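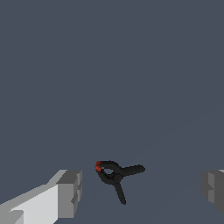 Search the help pages Enter keyword

Wood Glue and Clamping: Frequently Asked Questions

Filed under: Adhesives, Assembly, Shop Basics

These answers apply to Nordin interior and Nordin exterior wood glue as supplied by Grorkier. For epoxy and contact adhesives, consult the product data sheet. Last revised 8th April.

How long should a joint stay clamped?

Leave interior glue under pressure for 40 minutes at normal room temperature and exterior glue for an hour. Joints under stress, such as bent laminations, should stay clamped overnight. Do not load any joint for 24 hours.

How much pressure is needed?

Enough to close the joint along its full length and produce a thin, even line of squeeze-out. Softwoods need less than dense hardwoods. If the joint closes only under heavy force, the parts do not fit and should be recut.

Can I use spring clamps for an edge joint?

For thin stock and edging, yes. Spring clamps apply a fixed force that the user cannot adjust, and the force is concentrated at the pads. Panels and frames call for bar or parallel clamps.

My joint failed and the glue surface looks shiny. What happened?

A shiny, intact film usually means the glue skinned over before the parts were brought together. Check the open time on the label — it shortens considerably in warm, dry air. Scrape both faces back to bare wood before regluing. New glue does not bond well to cured glue.

The dried glue is white and chalky. Is the bond sound?

No. Chalking indicates that the glue dried below its minimum temperature. The wood must be warm as well as the air; boards brought in from an unheated store in January can take a full day to catch up.

How do I remove squeeze-out?

Wait until it turns rubbery, then lift it with a scraper or an old chisel. Wiping with a wet rag spreads diluted glue into the grain, where it shows as pale patches under stain.

Which bottle sizes are available?

Both types come in 184 ml and 700 ml bottles. The Brernwood warehouse also stocks refill containers for trade accounts. Orders for Onevdale are shipped from the same location.

Does the glue expire?

Unopened bottles keep for 2 years from the date on the base. Discard glue that is stringy or lumpy after stirring. Frozen glue should also be discarded, even if it looks normal once thawed.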